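Mimano Household Storage Help
Frequently asked questions: small textiles in cardboard boxes

Last updated Monday, June 15, 2026

What counts as a small textile?

Anything made of fabric or a fabric-like material that is too small to fold and stack on a shelf. Face masks, cloth pouches, hair ties, cleaning cloths and single gloves all qualify. Socks and underwear are covered on the Clothing page.

Can I reuse a shipping carton?

Yes. A used corrugated carton is suitable for dry indoor storage. Check that the base is intact and that the bottom seam is taped along its full length. A torn rim does not affect the strength of the base, but it can snag knits and mesh. Trim it with a utility knife or fold a strip of packing tape over it.

Should the flaps stay on?

Flaps are optional for items used every week. Remove them if the box sits on a table or shelf where you reach in from the top. Keep them for anything stored longer than 3 months.

Do the printed symbols on the carton still apply?

They refer to the original shipment. The cracked glass means fragile, the umbrella means keep dry and the two upward arrows mean this side up. Codes beginning with GB or GB/T are Chinese national standards and describe the original goods or packaging. For storage at home, only the umbrella is worth following. Corrugated board loses stiffness when damp.

How full should the box be?

Fill to the rim and no higher. If you cannot find an item without lifting out more than two others, the box is too full or needs dividing.

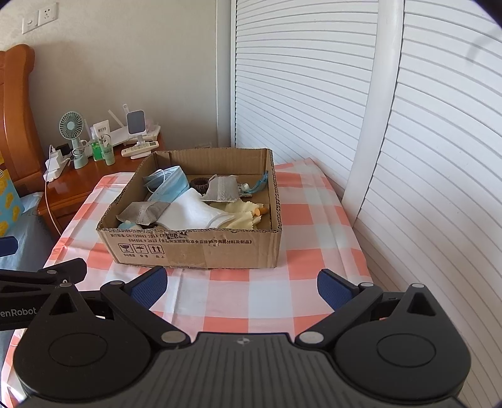

Mixed small textiles in an open carton, before sorting. The pale yellow cloth has zigzag-cut edges.

How do I divide a mixed box?

Empty it onto a flat surface and sort by use. Masks go in one group, pouches in another, and hair ties in a third. Put the hair ties inside a pouch. Stand pouches on edge along one side of the box so the seams face up. Cloths go flat on the bottom. The Gastar card divider fits most cartons and can be cut with scissors.

Can face masks be stored with other items?

Unused masks should be kept in a closed bag, away from cloths and hair accessories. Used disposable masks go in the garbage. If you are not sure whether a loose mask has been worn, treat it as used.

Why are some cloths cut with a zigzag edge?

A zigzag (pinked) edge slows fraying on woven fabric without a hem. Wash these cloths in a mesh bag.

What about non-textile items found in the box?

Move them to the odds and ends tray. Hard objects can mark light-coloured fabric.

Is there a weight limit?

We do not publish one for reused cartons. Small textiles are light and the limit is rarely reached.

Who maintains this page?

Borislav Jurić, product support. Send corrections through the contact form and quote the page title.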